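The noise started in May, a little tick from the front left whenever I turned into the driveway. I did what any responsible car owner does and turned up the radio.

By the time I ran out of loud songs, the tick had become a clunk. My wagon is a Farkus, a make so rare in this country that the parts guy asked me to spell it twice and then asked if I was sure. I was sure. I have paid for it in ways that make you sure.

I took it to Cherkaoui, the garage behind the bakery, where Aoi Kikuchi put it on the lift, grabbed the wheel at the top and bottom, and rocked it. Even I could hear that. The wheel bearing was shot. The outer CV joint was also shot, its rubber boot having split and flung grease all over the inside of the rim. I had noticed the grease weeks ago and decided it was mud.
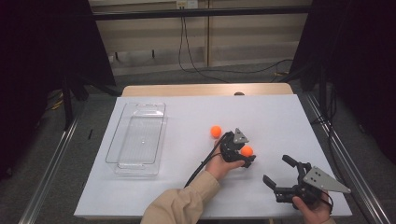
Two orange balls, one in the gripper, and an empty bin.

A wheel bearing, for those who have been spared, is a ring of hardened balls or rollers that lets the hub spin without grinding itself to powder. It asks for very little. Mine had lasted almost 2,000 miles since the last one, a bargain unit from Tramilero that I fitted myself in the driveway, using a hammer where the instructions said to use a press. Aoi asked who had done the work. I said I'd have to check my records.

The quote was 418 dollars for both jobs, parts included. I tried to look like a man weighing his options, then handed over the keys and walked home.

It's quiet now. So quiet that I can hear the tailgate rattling, and something under the passenger seat that rolls forward every time I brake. I'm going to look for it this weekend, or else buy better speakers.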